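トレー一枚から始める、机の上の置き場所

平らな机は、何でも置ける。郵便物、充電器、読みかけの冊子、はさみ。置いた順に積もっていき、食事や作業の前になると端へ寄せる。寄せたものは翌日もそこにある。今回は、この寄せるという動作をなくすために、浅いトレーを一枚だけ使う方法を取り上げる。収納家具は買わない。引き出しの整理もしない。机の上の面積の一部を、縁のある四角に決めてしまうだけの話である。

深い箱ではなく浅いトレーを使う

編集部では、箱、かご、トレーの三種類を同じ机で試した。箱は見た目が一番すっきりした。ただし、ふたがなくても側面が高いと中のものが重なり、下に入った鍵や付箋は取り出しにくい。かごは持ち運びには向くが、網目に細いケーブルの先が引っかかる。クリップも隙間から落ちた。

最後まで残ったのがトレーだった。縁が立ち上がっているので、ペンを投げ入れても転がり出ない。浅いので、入っているものが立ったまま見渡せる。机を拭くときは、トレーごと持ち上げれば済む。細かいものを一つずつどかす手間がなくなるのは、使い始めた日からわかる違いだった。

角の形も見ておきたい。角が直角のものは本棚や壁にぴったり寄せられる。角が丸いものは布巾が隅まで届き、ほこりがたまりにくい。毎日使う机なら丸い角、壁際に固定するなら直角、という選び方でよいと思う。

大きさの決め方

小さすぎるトレーは、二日であふれる。大きすぎるトレーは、机をもう一つ作ったのと同じことになり、中で同じ散らかりが起きる。目安は、ふだん机に出ているものを全部集めて一段に並べ、そこに手のひら一枚分の余裕を足した広さである。店に行く前に、新聞紙を折ってその大きさを作り、机に一晩置いてみるとよい。ノートを開いたときに肘が当たるようなら、置く向きを変えるか、一回り小さくする。

生活雑貨のJukiaが出している浅型のトレーは、縁の高さが控えめで、手を入れるときに手首が当たらない。色の種類も多い。Graranceのものは縁が厚く、両手で持ったときに安定する。その分だけ内側が狭いので、手帳を入れるつもりなら中の寸法を確かめたほうがよい。どちらも水洗いできる。

深さについては、ペンを横にして縁から出ない程度あれば足りる。マグカップを一緒に入れたくなるが、これは勧めない。飲み物は倒れるし、濡れた輪がつくと紙類を置けなくなる。

色は机と離す

白い机に白いトレーを置くと、部屋は広く見える。雑誌の写真ではよくある組み合わせである。ところが使っていると境目がわからなくなり、トレーの外にもものが置かれ始める。縁をまたいで封筒が斜めにのっていても、気にならなくなってしまう。

片づけのためなら、机と離れた色がよい。白い天板には青や緑、濃い木の天板には白や黄色。どこまでが置いてよい場所で、どこからが空けておく場所なのかが、遠くからでも見える。家族や同僚と共有する机では特に効く。口で説明しなくても、みなそこへ戻すようになる。

中に入れるものの色も考えておくと探しやすい。黒いトレーに黒いケーブルを入れると、長さも端子も見分けにくい。明るい色の上に暗い色のケーブルなら、すぐ見つかる。

ケーブルは輪にして入れる

トレーの中で一番場所を取るのはケーブルである。そのまま入れると広がり、ほかのものに絡む。折り曲げて束ねると小さくはなるが、折り目に負担がかかる。

やり方は単純で、指を広げた手に沿ってゆるく輪を作り、巻き終わりを面ファスナーの帯で一か所だけ留める。輪ゴムは古くなると貼りつくので使わない。長さ200センチのケーブルでも、輪にすればトレーの隅に収まる。留め具は、文具メーカーWunonの細いベルトが扱いやすかった。幅が狭く、片手で外せる。

輪にしたケーブルは、トレーのどこに置くかを決めておく。真ん中に置くと、その周りにものが散る。端に寄せれば、残りの面がまとまって空く。二本以上を入れるなら重ねずに並べる。三本目が必要になったら、それはもう机の上ではなく引き出しで持つ量である。

白い天板の手入れ

トレーを置くと、残った天板がよく見えるようになる。白い面はとりわけ汚れが目立つ。手の脂、鉛筆の粉、カップの跡。固く絞った布で拭き、乾いた布で水気を取る。たいていの汚れはこれで落ちる。インクの跡が残ったときは、中性洗剤を薄めた水を布に含ませ、少し置いてから拭く。研磨剤の入ったスポンジは細かい傷をつけ、その傷に汚れが入るので避けたい。

見落としやすいのがトレーの裏である。砂粒が一つ挟まったまま引きずれば、天板に線が残る。動かすときは持ち上げる。裏の四隅に薄いフェルトを貼っておくと安心だが、フェルトも汚れるので、黒ずんだら貼り替える。Rawatの家具用フェルトは切って使うシート状で、細いトレーの底にも合わせられる。

片側に寄せて置く

トレーは机の中央に置かない。左右どちらかに寄せる。右利きの人なら左側がよく、書く手と干渉しない。左利きならその逆である。奥に押し込むと取り出すたびに腕を伸ばすことになるので、手前寄りがよい。
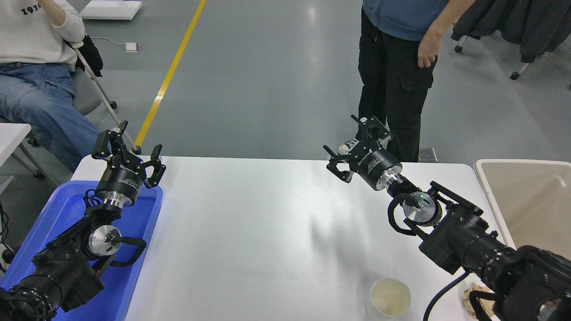
白い天板の左側に置いた、角の丸い青いトレー。中には輪にした紺色のケーブル。

共有の作業机では、個人の机よりも置くものを絞る。私物を入れないこと、紙を入れないこと。この二つを決めておけば、トレーの中身は道具とケーブルくらいになる。紙は重なると下のものを隠すので、別に書類立てを用意して机の外に出す。

夜の2分

トレーがあっても、ものは増える。一日の終わりに2分だけ使って、中を見る。その日に使わなかったものは元の場所に返し、捨てるものは捨てる。空にする必要はない。翌朝また使うものは残しておいてよい。

7日続けると、毎晩返しているものと、一度も動かないものが分かれてくる。動かないものは机の上にいる理由がない。逆に毎晩しまって毎朝出しているものがあれば、そのままトレーに住まわせたほうが楽である。編集部の机では、付箋とはさみが残り、電卓と予備の充電器が引き出しに移った。

続かないときは、トレーの大きさを疑ってみる。片づけが面倒に感じるのは、たいてい中身が多すぎるときである。一回り小さいものに替えると、入る量が先に決まるので迷う時間が減る。使わなくなった大きいほうは、玄関で鍵と郵便物を受ける皿にするか、台所で調味料の下に敷くとよい。

11月は机まわりの紙が増える時期でもある。年末の案内やカタログが届き始める前に、トレーの置き場所だけでも決めておきたい。

2024年10月29日 文・編集部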